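I bought the Zendavano slow pot in February, after Gemma Cheetham served me a bean stew out of hers and refused to discuss anything else until I'd had seconds. It holds 5 quarts, which is a lot of beans for a household of one and a cat who hates beans. 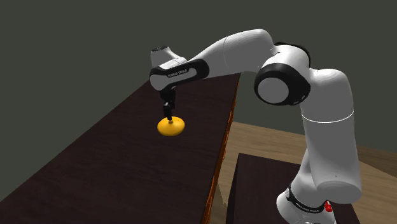
Beans are the fair test of any pot, I think. Meat forgives you, soup has no opinions, but a bean that's had forty minutes too few will tell everyone at the table. Mine went in dry with an onion and a bay leaf, and after 3 hours on low they were soft all the way through with the skins still on. I put a lot of that down to the lid. I've always had a weakness for a yellow lid with a little knob on top, the kind that looks cheerful on a dark table, and the Zendavano's is heavy enough to keep the steam where it belongs. My old Storetti pot had a glass lid that rattled all afternoon like a bus window.

Cleaning is dull but quick. Scorched tomato came off after a night of soaking - two nights, if I count the one when I forgot.

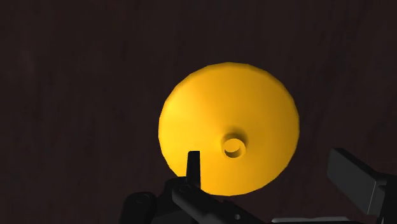
## What I didn't like

The handles are too small. With oven mitts on, you're carrying a full pot of boiling stew by faith. Vilho Lappalainen has the same model and uses folded dish towels, and his kitchen floor suggests that this isn't the answer either.

The recipe booklet is no help. It has 12 recipes, and five of them are chili. One asks for "a sensible amount" of salt, so I used what I felt was a sensible amount and ate toast for dinner.

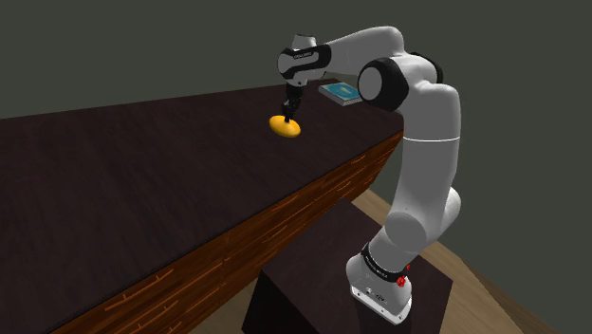 It also tells you to season the pot before first use without saying how. I wrote to the company and got a very warm reply thanking me for my interest in lids. In the end I rubbed it with oil, gave it an hour in a low oven and opened a window.

Would I buy it again? Yes, with bigger handles, and I'd make chili for Gemma first to get it out of the way. Four stars. The cat abstained.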